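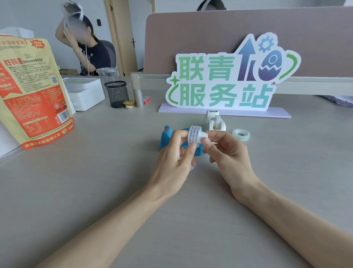 Chapter 4
Adhesive Tapes and Desk Dispensers

4.1 Scope of the chapter

Chapter 3 dealt with staples, clips and other mechanical fasteners. The present chapter covers pressure-sensitive tape in the widths used for office work, together with the dispensers that hold and cut it. Packing tape and hand-held tape guns are left to Chapter 5.

A pressure-sensitive tape consists of a backing and an adhesive layer. It bonds under light pressure and needs neither water nor heat. The backing may be clear, coloured or printed. Printed tape should be loaded so that the text faces the user as the strip is drawn off.

4.2 Parts of a dispenser

A desk dispenser has three working parts: the body, the hub and the blade. The body must be heavy enough, or grip the desk well enough, to stay in place while tape is pulled. The hub passes through the core of the roll and must match its inner diameter. The blade is set at the front, beyond the last point at which the tape is supported.

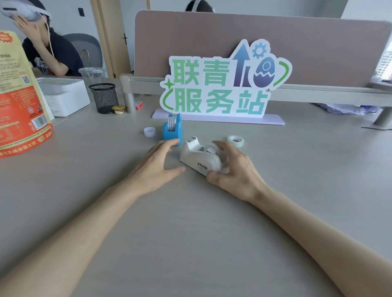
Figure 4.1 Two desk dispensers, white and blue, with a loose roll of clear tape.

Bergmann's classification, used in the rest of this book, separates dispensers by core size first and by body weight second. Width of tape is treated in Section 4.3, and blade wear in Section 4.4. Readers should have 2 rolls of different core size to hand before attempting the exercises.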